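Our project began with a box of letters that had spent a good many years on top of a wardrobe in Prendergast. Kane Cosgrove's grandmother had kept them there, tied in bundles by sender, and when she heard that the two of us were looking for a topic for our modern history module she sent the whole lot home with him in a shopping bag. There were 53 letters in all, most of them written by her older brother while he worked at the Motard brick works, and nearly all of them about politics in one way or another — even the ones that claimed to be about the weather.

We had meant to write about the founding of the Workers' Reading Club at Motard, which the local histories mention in a paragraph or so and then leave alone. The usual account is that the club was a harmless place for men to read newspapers after their shift, and that it turned political quite suddenly when the governor's office closed it down one December. After reading the letters we came to think the story was slower and more tangled than that, and this report is our attempt to set it out.

## How we worked

We divided the letters between us. Kane took the early ones, since he could already read his great-uncle's handwriting (it slopes badly to the left and the vowels all look the same), and I took the later ones along with the minutes of the club, which are held in the town archive at Alow. We met most afternoons at his grandmother's house, where she was kind enough to feed us and to correct us on who had married whom. I can't stress enough how useful that was. Several people in the letters go only by nicknames, and without her we would have counted one man as three.
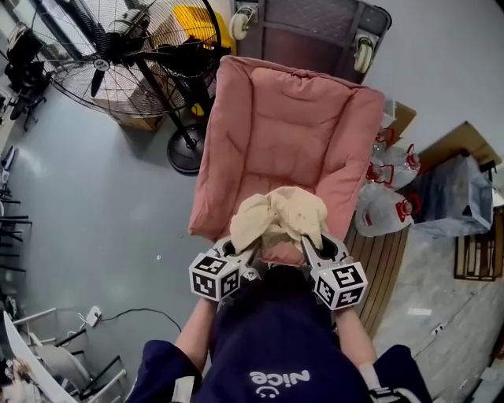
*The pink armchair.*

We typed up every letter in full, kept the spelling as it was, and put our guesses in square brackets. Where we disagreed about a word we left both readings in. There are 9 of these places, and they are listed in the appendix.

## The club before the closure

The minutes show that the club was arguing about politics well before the governor took any interest in it. In its second year the members voted on whether to take a newspaper from the capital that supported the land reform party, and the vote was lost by two. The great-uncle writes about that evening at length. He was on the losing side and clearly sore about it, and he names the foreman who, in his opinion, had leaned on the younger men beforehand.

What struck us both was how ordinary these quarrels were. Men who shouted at each other over the newspaper played cards together the same week, and lent each other money, and turned up at each other's weddings. The split that came later had its roots here, I think, but it would have been very hard to see it coming from inside the room.

Things changed when organizers began traveling in from Grornska, where the mill workers had already struck once and won a shorter day. Five of them spoke at the club over a single winter. The minutes give only their surnames and the titles of their talks, which are dull enough to send anyone to sleep, and we suspect that was the idea. The letters are a good deal livelier. One describes a speaker standing on a coal bin and promising that the brick works would belong to its workers within a generation, to which somebody at the back asked whether he could have his share early.

## The closure and after

When the order to close came, the club had already broken into two camps. One wanted to apply for a new license and keep out of trouble, and the other wanted to go on meeting in private houses. The great-uncle went with the second group, and from this point his letters become careful. He stops using names. He writes about "the cousins" coming to supper, and Kane's grandmother laughed out loud when we read her that part, as the family had no cousins within a day's travel.

Roughly half of the members seem to have drifted away altogether. We had expected to find that the closure made people bolder, as the local histories suggest, and for a small number it certainly did. For most it seems to have meant a quiet return to reading the paper at home.

## What we could not settle

We never found out who informed the governor's office about the winter talks. The family has always blamed the foreman, but we saw nothing in the archive to support it, and the letters are silent. The police file for Motard is listed in the Alow catalog and was missing from its shelf when we asked for it. The archivist has promised to write if it turns up.

We would also have liked letters from the other camp — the men who applied for the license. We put a notice in the library and had one reply, which came too late for this report. Kane is going to follow it up over the summer.

Cristian Ríos, with Kane Cosgrove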